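So I went to the candidates' night on Wednesday, mostly because Shagufta Niazi knocked on my door twice in May and I felt bad about saying "maybe" both times. I got there at five to seven and the hall was already packed!

If you don't live in Botden, the short version is that we have a district council seat open and two people want it badly. Shagufta has the east side of town pretty well sewn up. Eyvindur Vestergaard has held the seat before, lost it, and would like it back (he lost by 55 votes and he brings it up a lot).

Everybody wanted to hear about the split. There's been talk for weeks that Eyvindur and Signe Thoroddsen, who more or less ran his last campaign, aren't speaking. Somebody asked him straight out, third question of the night, and he laughed it off. "Signe and I had lunch," he said. Which lunch, though? When? She was sitting four rows behind me - next to Atif Afridi, of all people, who is Shagufta's ward organizer - and she didn't clap once. I know because I kept turning around like a nosy kid.

Then we got nearly an hour on the Pamari Road bus. I care about the bus, I ride the bus, but my goodness. Shagufta wants it running until eleven at night. Eyvindur wants a "review," and I've lived here long enough to know what a review does to a bus. She was better on the details and he was better on his feet, and I came away liking both of them a little more than I'd planned to.
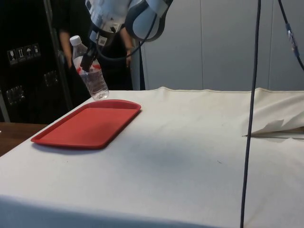
The turnout numbers came up near the end, and those are what I've been chewing on ever since. Last time, 1801 people voted in our ward. The time before that it was 1678. So it's creeping up, which is great, but Hina Baloch stood up and pointed out that the new houses out by Rajput Lane have filled in since then, so we might just be standing still with more neighbors. She didn't get much of an answer from either side.

I still haven't picked. I'm leaning Shagufta on the bus alone, but I want to hear what Signe does next, and if she turns up with a Niazi sign in her yard I'll be the first one driving slowly past it. Early voting opens at the library at nine, and I'm bringing my sister, who has never voted in a local race in her life and has already asked me if there's parking.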